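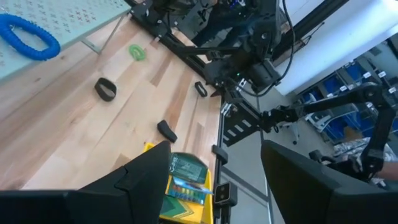 The tidying bench, with crayons, bands and a coiled lanyard still to be put away.

Wanted: patient people to show robot arms how to tidy up

Can a machine clear a table yet? Our answer at Furnival is "sort of, if you have the afternoon free". The arms will pick up a box of crayons with some dignity. Give them a hair band and they go at it like a man in oven gloves looking for a contact lens. We would like them to get better, and for that we need people who already know how to put things away, or who have at least been told to often enough.

We are looking for 18 participants for the Jurnari study, which runs through April. Each person comes in for 4 sessions and is paid £490 on completing them all. Travel within 20 miles is paid on top.

What you will do

You will guide a pair of arms through small chores at a bench: sorting stationery, hanging loops on pegs, putting odds and ends into trays, wiping down. Later sessions move on to shop-floor jobs such as restocking a shelf and facing up tins. Then you watch the arms try the same chore on their own and tell us where they went wrong. Swearing is permitted but we do have to write it down.

Who we want

Anyone over eighteen who can stand or sit at a bench for an hour at a time. Left-handers are very welcome, as we have hardly any. You do not need to know a thing about robots – people who do tend to make excuses for them. Experience of shop work, cleaning, school dinners or small children is worth more to us than a degree.

Please don't apply if you took part in the Fudico laundry trial. You were all marvellous, but we need fresh hands, and some of you are still owed socks.

Will it put me out of a job?

Barry Tindall, who runs the bench, gets asked this at every open day. His view is that anyone whose job is threatened by these arms should come and watch them with an elastic band, and go home reassured. We expect that to change one day. We wouldn't book the removal van.

How to apply

Write to Natalie Dobson at the Furnival front office with your name, a daytime phone number and a few lines on the household chore you do best. Say if you prefer mornings or evenings (the last session starts at 6 pm). Shirley Hartley will ring you back to arrange a visit. Tea is provided, and made by a person.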